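1/ Thread on residential water hardness and what it does to a tankless heater. Numbers are from my own logging in Warkstead over one heating season. Skip to 8 if you only want the maintenance schedule.

2/ Water in the Warkstead district comes from two wellfields. The north field runs hard, the south field runs moderate, and the utility blends them depending on demand. My test strips swing with the blend, so a single reading tells you very little. Take one a week for a month before you size anything.

3/ Hardness is calcium and magnesium, reported as mg/L of calcium carbonate or as grains per gallon. One grain is 17.1 mg/L. My worst week was 23 grains. Most softener brochures stop their sizing tables well before that.

4/ Scale forms fastest where the water is hottest. In a tank heater that means the bottom of the tank (gas) or the elements (electric). In a tankless unit it means the heat exchanger, where the passages are narrow and the wall temperature is high.

5/ A thin layer insulates the metal. The burner runs harder to hit setpoint, the wall gets hotter, and the next layer forms faster. First symptom in my house was a short temperature drop at the kitchen faucet at low flow. The error code came weeks later.

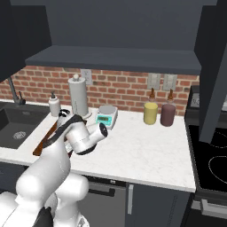

6/ What I logged. Inlet temp, outlet temp, flow and gas use, sampled every ten seconds with a Zosov pulse logger on the meter and two clamp probes on the pipes. 1,314 hot water draws in total. I threw out anything under 20 seconds because the exchanger never settles.

That left 837 usable draws.

7/ Gas per degree-gallon climbed slowly through the season, then dropped after the descale. The drop was larger than the noise, but I changed the inlet screen the same day, so I can't assign all of it to scale. Should have done those a week apart. Next season.

8/ Schedule I settled on:
– inlet screen: pull and rinse every two months
– hardness strip: weekly, same faucet, cold side, after a minute of flow
– descale: every six months on softened water, every three without
– pressure relief valve: test it when you descale

9/ Descale procedure, short version. Power off, gas off, both isolation valves closed. Relieve pressure at the service ports before you take the caps off. Hoses on, pump in a bucket, circulate plain white vinegar for an hour. Then flush with fresh water for at least five minutes before reconnecting.

10/ If your installer did not fit isolation valves with service ports, get them fitted before you do anything else in this thread. Retrofitting took an Issa plumber one morning at my place.

11/ Softener sizing. Grains per gallon times gallons per day times days between regenerations. Use your worst week for hardness and your real meter reading for gallons. Then add margin for iron if you have it, which the south wellfield does.

12/ Salt-free conditioners: I ran a Gondura cartridge unit for the first part of the season. It does not lower hardness and does not claim to. Strip readings before and after it were identical. Whether it changed how the scale adheres, my setup can't tell. The exchanger was not opened.

13/ Setpoint matters more than people expect. Dropping mine from 140 to 120 F lowered the wall temperature and cost nothing. Check local guidance on minimums first – there are good bacterial reasons not to go lower, and anyone running a storage tank should read up on those separately.

14/ Someone will ask about cost. Softener, valves, pump and hoses came to just under 700 dollars before labor. I already owned the logger.

15/ Raw CSV goes up Tuesday once I fix the timestamps. The logger does not handle daylight saving and I have an hour of draws stacked on top of another hour.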